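Shop Tips: House Rules for a Small Robot Bench

A benchtop arm is light enough to carry under one elbow, and people treat it that way. It will still close on a finger or throw a wrench off the table. These are the rules we keep at the Clernlow shop for our small cells. They are written for benches with one or two arms and a hobby-sized budget. If you run anything bigger, follow the manual that came with it and the safety standard it cites, and use this page for housekeeping only.

Before power goes on

Take off rings, lanyards and loose sleeves. Tie back long hair. Check that the stop button is within reach of the person standing at the bench. A stop button on the far side of the table doesn't count.

Press the stop once with the arm powered and idle. If the arm doesn't drop out, the cell stays off until the button is fixed.

Walk the cables from the base to the wrist with your hand. Look for pinched spots, and leave enough slack for the full turn of each joint. Corrugated sleeve is cheap and worth using on anything that flexes.

What belongs on the floor of the cell

The rule is that everything inside is there for the job on the sheet. If the job is picking up a wrench, the wrench goes in and the rest of the socket set stays in the drawer. Small parts waiting their turn go in a mesh basket on the rail, high enough that the arm doesn't sweep through it. Wire mesh is better than a solid bin for this, as you can check what's in it from any side.

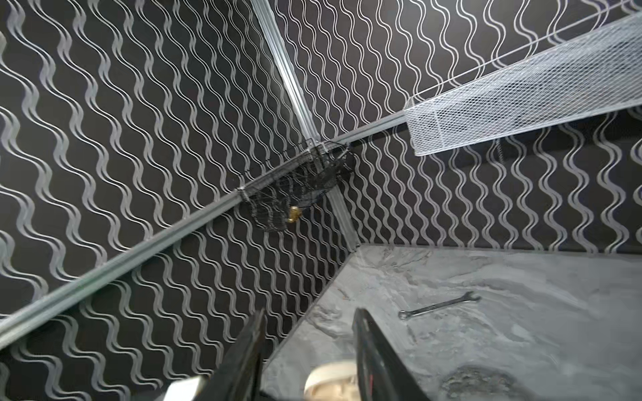 Baskets should be tied or clipped to the rail in at least 2 places. Give each one a tug at the start of the shift. Ametepe sells a clip that fits most slotted rail, but plain cable ties hold fine if you replace them when they go brittle. Trim the tails flush, or they will catch on a sleeve.

Wipe the floor surface with a damp cloth at the end of the day. Grit under a part changes its height a little, and a gripper set low will scrape. Don't use furniture polish. Parts slide on it.

Speed and reach

New program, slow speed. We run the first 6 cycles at the lowest setting with one hand on the stop, then step up. Any change to the program, even one waypoint, puts you back at the lowest setting.

Where two arms share a floor, decide which one has the middle and write it on the job sheet. The other arm waits outside the shared area until the first has cleared it. Don't depend on timing alone. One of them will be late sooner or later.

Never reach in while either arm is powered, including when it's holding still. An arm that is holding still may only be waiting for its next line.

Hand tools

Knives go back with the blade in. Tape measures get locked or fully wound. At the end of a job, check the tools against the sheet before anyone signs it.

Service

Our Fluvetti arms get their joint screws checked every 1000 cycles and their finger pads changed every 3000. Those are our own numbers. Keep a log by the bench, in pencil, and write down the odd noises too. 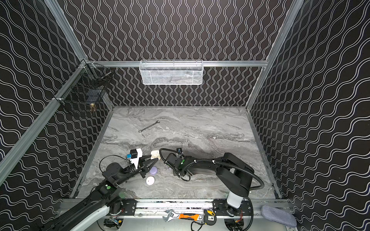 Stunach wrote in to say that the shared-floor rule is too loose as it stands. At their bench the waiting arm is parked and its drive is switched off until the middle is free, and they would like to see that made the standard for any cell with two arms. They also check joint screws after every crash, however light, without waiting for the cycle count.

We have taken the second point and added it to our log sheet. On the first, switching the drive off adds a restart to every handover, and on short jobs that is a lot of restarts. For now we require it during setup and teaching and leave it optional once a program has been signed off. The job sheet has a box for it next to the speed setting.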